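Reddale metal sorting tray, the big one. Review

Mar 21, 2020

Quick one as I've had three emails asking about this. Short version: good tray, scratches if you look at it, buy the felt feet. Longer version below, typed fast, sorry.

Bought it in February from the shop in Bernden. Wanted one place for everything that ends up on the worktop and the stairs and the bathroom shelf and then has to be sent back to wherever it lives. I'd been using a washing up bowl. Before that a cardboard box, which went soggy at one corner and that was the end of that.

What you get: grey rectangular metal tray, walls raised and sloped, a sheet-metal ramp that goes down towards the middle, small upright bracket on the floor. No lid. Instructions are one folded sheet and mostly in pictures. Mine measured 72 cm along the long side, outside edge to outside edge. Measure your worktop first, I didn't, and it overhung by a hand's width until I moved the bread bin.

The walls. Best thing about it. Because they slope you can sweep a pile over to one side with your forearm and it rides up a bit and stays put, where in the bowl it all just collapsed back into the bottom. Small things don't get stuck in a tight corner either, your fingers can get in behind them. Picking out a hair grip or a pen lid is easy enough.

The ramp. Took me a while to see the point. You tip things down it from a drawer or a bag and they slide to the middle and don't bounce. Works well for cutlery and bricks. Does not work for anything with bristles, brushes stop halfway and you have to nudge them. It marks badly as well, it's the first part that looked used. I've wiped it with washing up liquid, then bicarb, and there are still dark smudges on it. Canan Yaman, who has the smaller Reddale, says hers went the same way and she's stopped bothering.
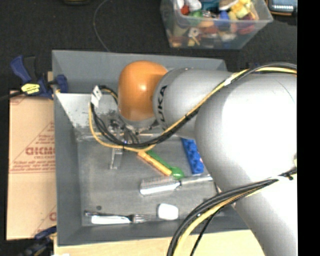
The sort of mix it gets: green spoon, blue brick, hairbrush, white-handled fork. Scuffs on the floor show up well.

The floor of it is my main grumble. Metal, grey, and it was smooth and nice for less than a week. Fork tines are the worst. Keys second. I don't mind a worn look in a thing that gets used but if you're after something to have out on the side when people come round, get a wooden one or line this. I tried a bit of old yoga mat cut to size, it does stop the scratching and the clatter, but then the ramp's no use as everything stops dead where the mat starts. Took it out again.

I did have a go at one scratch with 400 grit paper. Don't. Now there's a scratch and a shiny patch round it.

Noise. Forgot to say. It is LOUD. Drop a fork in from any height and the whole house knows. After bedtime I put things in by hand, one at a time, like a burglar. Felt feet help with the tray on worktop noise, nothing helps with the fork in tray noise.

The bracket. There's meant to be a divider that fits to it, sold seperately, and the shop hadn't got any. Rang Alvarado, who do the deliveries for them, and was told it's on order. So for now the bracket just stands there. You get used to it. Soft things like socks and hair bobbles do tend to end up round it, and I've caught a knuckle once. If you've got little ones helping with the sorting I'd take it off.

How we use it, as Natalia Ayala asked. Everything stray goes in during the day. After tea it gets emptied in this order: kitchen things first, they're nearest, then toys, then bathroom, then whatever's left that noone will own up to. Spoons and forks get a wash whatever they look like, having been in with a hairbrush. Bricks go straight in the brick tub. Whole job is done before the kettle's boiled on a good day. On a bad day it all waits till the morning and the tray's big enough that this doesn't matter much.

Mixing cutlery and hairbrushes, yes I know. My mother has already said. If it bothers you get two small ones, it comes to a bit more than one large.

Cleaning: hot water, cloth, dry it straight away. Won't fit in our sink, so I do it in the bath. Crumbs collect where the wall meets the floor and want an old toothbrush. No rust so far.

Weight. Heavier than it looks. Fine empty, full of toys I wouldn't carry it upstairs. No handles, you hold it by the rim, and the rim's not sharp but isn't comfy either. Handles would be the one thing I'd ask for if Reddale are reading.

Price, I paid more than 13 pounds over what the Iselville market stall wanted for a plastic one of about the same size. Saw the plastic one again last week on the same stall, with a crack down it. Make of that what you will.

Good: slopey walls, size, feels solid, easy to get small things out.
Bad: scratches, noise, no handles, divider nowhere to be found.

Four out of five. Would be four and a half with the divider. I'll add a line when it turns up. Comments are open but I'm slow at the moment, so if it's about sizes try the shop first, they were very patient with me.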